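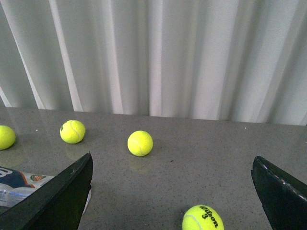
第4回　卓上把持作業の規則と良い習慣

担当：Ayane Sasaki
配布日：2025年6月20日

前回は非常停止と作業区域の話をしました。今回は、テニスボールと透明な筒を使う課題について、作業の前、作業中、作業の後に守る規則をまとめます。Skindcombe実習室の共通規則が基本ですが、7番以降は私の授業だけの規則です。

1　作業台の準備

作業台の天板は少し光沢があり、物の下に反射が出ます。画像処理で球を検出するとき、この反射を球の一部として数えてしまう班が毎年あります。検出のしきい値は、必ず本番と同じ照明で決めてください。カーテンは閉めたままにします。ひだの明るい部分が背景に残りますが、無理に伸ばさなくてよいです。

物を置く位置は自由です。ただし、最初の配置を頭部カメラで一枚記録し、手首カメラの画像だけで配置を判断しないでください。手首カメラでは、近い球が大きく写り、端の球は一部しか見えないことがあります。
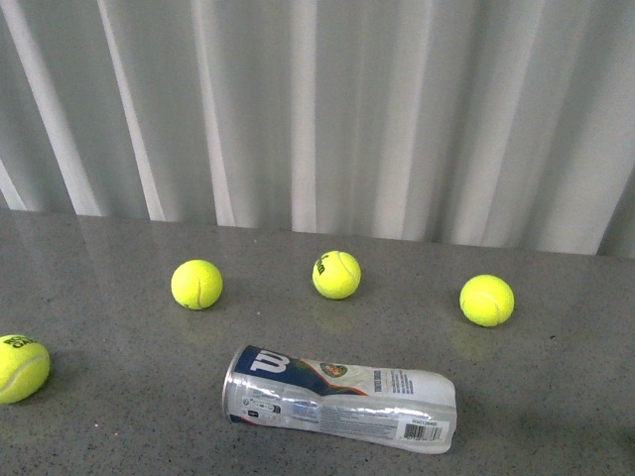
図2　頭部側から見た配置。つぶれた筒は横向きで、開いた口が左にある。

図2のような透明な筒は、この課題で一番難しい対象物です。しわの所が強く光り、深度の値が抜けることがあります。ラベルの部分は比較的安定しているので、位置の推定にはラベルを使うことをすすめます。筒の口には金属の縁があります。手で触るときは手袋をしてください。

2　動作中の規則

1. プログラムの名前と版を記録用紙に書いてから起動する。Julludettiで作ったものは、書き出した日も書く。
2. 一人が操作し、もう一人が停止ボタンの前に立つ。二人とも画面だけを見ている状態は禁止である。
3. 初回の実行は速度を10パーセントにする。
4. 指を閉じる前に、二本の指の間に何があるかを手首カメラで確認する。球をねらっていても、筒の端が指の下に入っていることがある。
5. 球が転がっても手を伸ばさない。停止してから取る。
6. 把持に失敗した回も消さずに保存する。
7. 一回の試行が終わるごとに、操作する人と停止する人を交代する。

4番について、昨年の11月に質問がありました。「力の上限を設定してあれば、確認しなくてもよいですか」という質問です。答えは「いいえ」です。力の上限は部品を守るための設定で、何をつかんだかは教えてくれません。
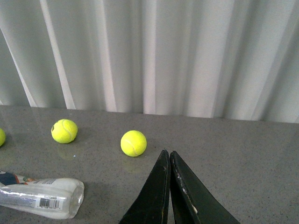
3　指の点検

指の表面は黒い仕上げで、使っているうちに擦れてきます。先端の近くと内側の縁をよく見てください。色が薄くなっただけなら使用を続けてよいですが、爪で触って段差を感じるときは、私に知らせてください。球の毛が引っかかり、離す動作が遅れる原因になります。

点検は指をほとんど閉じた位置で行います。この位置では先端のすき間が細くなり、左右のずれが分かりやすいです。ずれを見つけても、自分でねじを回さないでください。

4　記録と提出

記録用紙はFlimerierの共有フォルダにあります。書く内容は、配置の写真、速度、成功か失敗か、失敗のときの様子です。「うまくいかなかった」だけでは足りません。「右の指が球に先に当たり、球が奥へ動いた」のように、見えたことを書いてください。推測は別の欄に分けます。

考察は700字以内です。提出先は304号室の前の箱で、電子メールでは受け取りません。

次回までに、共通規則の「人と機械の距離」の章を読んでおいてください。Lü先生の資料の図は古い型の指なので、寸法は参考にしないこと。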